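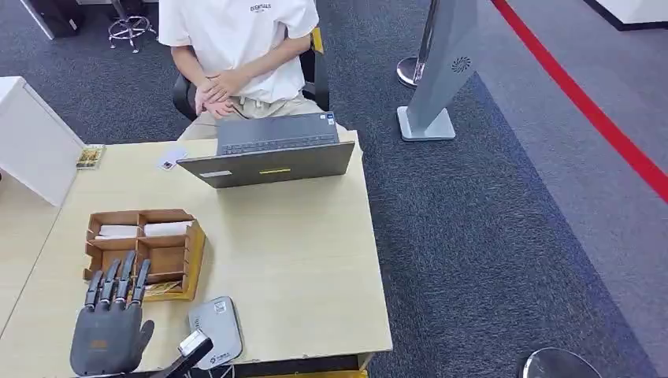 Pet Hair at Home: Getting It Up and Keeping It Down
By Ruxandra Bucur
Filed under: Cleaning, Pets

We have two cats and an old shepherd mix, and all three shed year round, with the worst of it in August. These are the methods I still use after trying most of what gets recommended. Few of them need anything you'd have to order.

Brush first, vacuum second

A vacuum picks up loose hair well and woven-in hair badly. Go over the carpet with a dry rubber broom or a window squeegee before you plug anything in. Pull toward you in short strokes, always in the same direction, and the hair will roll up into a rope you can lift by hand. Do the edges along the baseboard too, where the vacuum head doesn't reach. Then vacuum slowly, once up and down and once across.

If the hair won't let go, mist the carpet with water mixed with a little liquid fabric softener, one capful to a quart. Mist only. A wet carpet takes a day to dry and will smell of dog the whole time. Keep pets out of the room until it's dry. 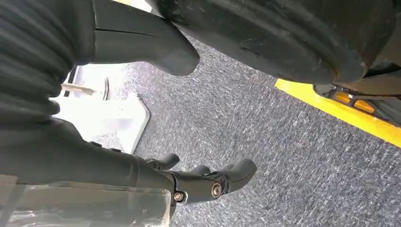

Speckled gray carpet with a short gripper reach above it.

Stairs are easier with a damp rubber glove. Start at the top, wipe each tread from the back to the front, and collect the hair at the bottom. Our place in Mekwood has 11 carpeted steps, and one glove does the whole flight if I rinse it halfway. Rinse into a bucket and pour the bucket through an old sieve. Hair in the drain is a worse job than hair on the stairs.

Furniture

For couches and chairs with a tight weave, use the rubber glove again. For velvet or anything with a nap, use a soft clothes brush and work with the nap. Lint rollers are fine for a jacket sleeve, but on a sofa you'll go through half a roll and still see hair in the seams.

Leather and vinyl only need a damp microfiber cloth. Wipe toward a corner so the hair collects in one spot, and finish with a dry cloth.

The best thing I've done for the couch is put a washable cotton throw on the spot the dog likes. Shake it outside every couple of days and wash it weekly. I bought a Hivine cover that was supposed to repel hair. It was slippery and the cats wouldn't sit on it, so they moved to the chair with no cover.

Laundry

Run pet bedding and hairy clothes in the dryer on no heat for ten minutes before washing. Most of the hair comes off into the lint screen. Empty the screen, wash as usual, then dry and empty it again halfway through. Wipe the washer drum with a paper towel after any load with pet bedding. Half a cup of white vinegar in the rinse helps with smell, though check your washer manual first, as some makers advise against it. 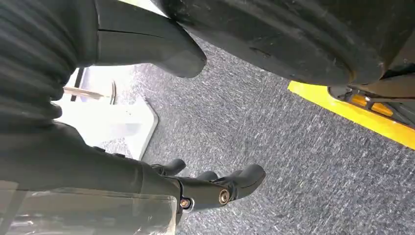

Choosing a floor covering with pets in mind can save you some work, or at least some worry about visitors. Our old rug was plain navy and showed every white hair by noon. A gray, speckled carpet like the one in the photo is more forgiving, with light and dark hair both getting lost in the pattern until you get to it. The drawback is that you also stop noticing, so go by the calendar and not by how the floor looks. Low pile is easier to clean than shag, and loops can catch a cat's claws.

Hard floors should be dust-mopped dry. A broom mostly lifts the hair and lets it settle again behind you. Spot-clean paw prints after you've picked up the hair, or you'll be pushing wet clumps around the kitchen.

The vacuum itself

Cut the hair off the brush roll once a month. Unplug the machine, turn it over, and run a seam ripper along the groove in the roll. Check the end caps, where hair winds in tight and can stop the roll from turning. My Palier had lost most of its suction last winter and the trouble was a plug of fur in the elbow of the hose. A broom handle pushed it through.

Wash the filter if it's the washable kind, and let it dry for a full day before it goes back in.
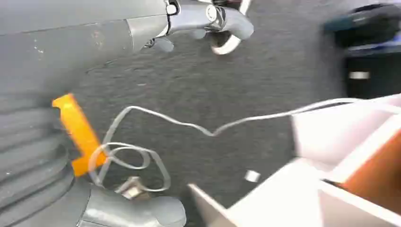

Ribbed surfaces have grooves; a dry paintbrush gets into them.

Brushing the animal

Ten minutes outdoors with a slicker brush will save more vacuuming than anything else on this page. Brush in the direction the coat lies, go easy on the belly and behind the ears, and stop when the animal has had enough. Cats generally do better with several short sessions. If you see bald patches, sores or a sudden change in shedding, call the vet.

Store the brush in a jar by the back door with a roll of bags. Mine used to live upstairs and I never went to get it.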